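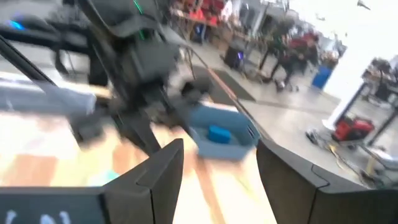 Marden Arms Collectors Club - Reference Section

Rustomell lock

The Rustomell lock is a percussion gunlock made in the town of Seltberg during the second quarter of the nineteenth century. It is a back-action lock, with the mainspring placed behind the tumbler, and was fitted mainly to half-stock sporting rifles and, less often, to single-barreled fowling pieces. The name comes from the Rustomell workshop, which stamped its locks inside the plate and seldom on the outer face.

Construction

The plate is forged iron, flat in section, with a rounded tail let into the wrist of the stock. Most plates were case-hardened. The tumbler has two notches, half cock and full cock, and on rifles with a set trigger a small fly is pinned to its face to keep the sear nose from catching in the half-cock notch as the hammer falls. The sear spring is a separate part held by its own screw. On early locks the mainspring bears directly on a hook at the rear of the tumbler; later ones use a short swivel link, and the two types of tumbler do not interchange.

The hammer has a deep cup that surrounds the nipple. Its spur is plain or cut with coarse lines. Engraving, where present, is limited to a border line and a single spray of leaves behind the hammer.

Marks

Three forms of the stamp are recorded. The first has the full surname in serif capitals. The second adds the letter S below it. The third, found only on locks with the swivel link, is a small oval with the name worn or lightly struck in most cases. A number from 1 to 55 often appears on the inside of the plate and again on the bridle. It is an assembly number and should not be read as a serial number or a date.

Use by other makers

Locks were sold loose to stockers outside Seltberg. Rifles signed Villa on the barrel often carry them, and the barrel signature alone is therefore poor evidence for the origin of the lock. Beverley Ellwood examined 25 rifles of this group and found that the inletting of the Villa guns had been cut to fit the later pattern, with no sign of reworking.

Replacement parts

Many surviving locks have a modern hammer or sear spring. Cast hammers can be told by a seam along the underside of the neck, unless it has been filed away. Replaced screws usually have wider slots than the originals.

See also: Back-action lock; Set trigger; Half-stock rifle

Last revised 11 November 2001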